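Unit 6 handout: Edge-glued maple panels as work surfaces
Hinmont workshop course, spring term
Reading time: 7 min

6.1 Scope

Unit 5 covered solid planks. The present unit deals with panels made by gluing narrow strips of maple edge to edge, and with their use as removable tops on a perforated bench. Students should have read the chapter on moisture movement before the session. The arithmetic in 6.5 will be set as homework in a slightly different form.

Terms used below:
Strip: one length of solid wood in the panel.
Seam: the glue line between two strips.
Face: either of the two large surfaces.
End grain: the surface exposed when wood is cut across the fibers.
Figure: pattern in the face other than the plain lines of the growth rings.

6.2 Reading a face

Maple is a pale, diffuse-porous wood. The pores are small and spread evenly through the growth ring, so the ring boundaries show as thin lines with little contrast. Oak and ash are ring-porous and behave differently under stain (see Unit 3).

On a finished panel, read the face in this order. First find the grain direction, which should be the same in every strip. Next find the seams. On a well-made maple panel they are faint, and are easiest to pick up where the grain pattern stops along a straight line. Then look at the color of each strip. Strips from different boards rarely match exactly, and a lighter or darker band usually marks a change of strip. Last, record knots and mineral streaks with their position.

A small, tight knot is acceptable on a work surface if it is flush with the face and does not move under thumb pressure. A loose knot is a reject at any size. Wavy figure is acceptable but should be noted on the sheet, as the fibers rise and fall through the face and the planer may tear them out. Take light cuts and finish with a card scraper.

The panel below is laid on a blue perforated worktable with toy shape blocks on it. Practice the reading order on it before going to the bench. The knot lies in the lighter band across the lower part of the face, a little right of center.

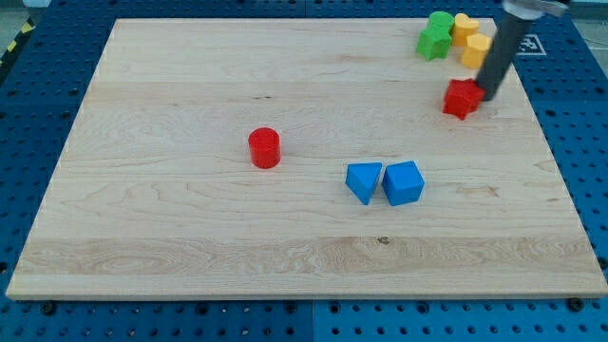 6.3 Mounting on a perforated table

A perforated table gives a regular grid of fixing points. The panel is laid flat and held so that it cannot slide. Two methods are in use at Hinmont.

a) Edge fixing. Screws are set in the table holes just outside the panel, with the heads or washers bearing on the edge. No drilling of the wood is needed. The panel can be lifted after the screws are backed off.

b) Through fixing. The panel is drilled and screwed down through slotted holes. The slots run across the grain. Round holes are permitted on the center line only.

Method (a) is the default. Do not tighten until the washer bites into the wood. Snug by hand, then a quarter turn. If the table is made of two or more sections, check with a straightedge across the joint between them before laying the panel. A step between sections will rock the panel no matter how flat the panel is.

6.4 Small objects on the surface

Blocks, gauges and other small parts are often set out on a maple top for sorting or measuring work. Three properties of the surface matter.

Flatness. An upright cylinder stands on its whole base only if the face under it is flat. Raised grain or a proud seam will tip it. Test each seam by drawing a fingernail across it.

Contrast. Pale maple sets off saturated colors well. A bright red cylinder is easily found against it. Yellow and natural wood parts are harder to pick out, more so under warm light.

Gloss. A matte finish is preferred. A glossy finish gives reflections which, together with the highlights on glossy parts, make edges hard to judge by eye.

Leave clear space around each part when setting out. Parts that touch are read as one shape by beginners and get moved together.

6.5 Movement across the grain

Wood moves very little along the grain. Across the grain the change in width is estimated by

change = width x coefficient x change in moisture content

Worked case: the Sikden panel, width 696 mm, taken from store at 9 percent moisture content to a heated room at 6 percent. Use a coefficient of 0.003 per percent for mixed-grain maple.

change = 696 x 0.003 x 3 = 6.3 mm

The panel shrinks by 6.3 mm, shared between the two long edges if it is held on the center line. With edge fixing set in January and left alone until summer, the same movement comes back as pressure against the screws. Back them off at the start of the humid season.

6.6 Finish and care

Two thin coats of water-based matte finish on both faces and all edges. End grain takes up more than the face and needs a third coat. Coating the top face only is the usual cause of cupping.

Wipe with a cloth that is barely damp. Do not leave parts on the surface over a weekend if they have rubber feet.

6.7 For the next session

Bring one reading sheet for the panel assigned to you, with seams, bands, figure and knots marked. Repeat the calculation in 6.5 for a width of 50 mm and state whether slotted holes are needed.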